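Unit 4: Handling Thin, Tangled Strands

Course notes, R. Amarasinghe

Read with the Penon worksheet. Bring 500 mm of the practice strand.

4.1 Why strands are awkward

A rigid part has one shape. A thin looped strand has a new shape each time it is lifted, and its lower end tends to collect into a knot. Hold it by a free end and let the rest hang before deciding where to pull. Loops that hang open can be read from the side. Loops that lie on the table cannot.

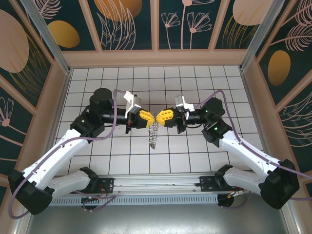 Figure 1. Strand held at its upper end over the tiles; open loops above, denser tangle at the bottom.

4.2 Procedure

Lift slowly until the column stops swinging. Find the lowest open loop — not the tightest one — and widen it by up to 11 mm. Lower, release, regrip. Mao's notes from the Kpodo sessions give 2 regrips as normal for a short piece. 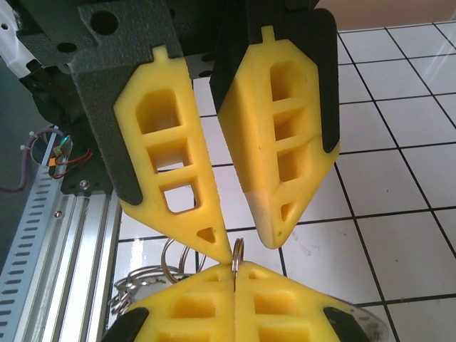
Grip area matters more than grip force for this material. A wide contact flattens loops that should stay open, and a narrow one lets the strand roll. Tapered tips are a fair compromise, and the ribbed yellow fingers are of this type, with rectangular openings along the length and a small triangular one near the point. Check the tips for wear before each run; the upper right finger is paler at its end than above. Record the condition in column 4 of the worksheet.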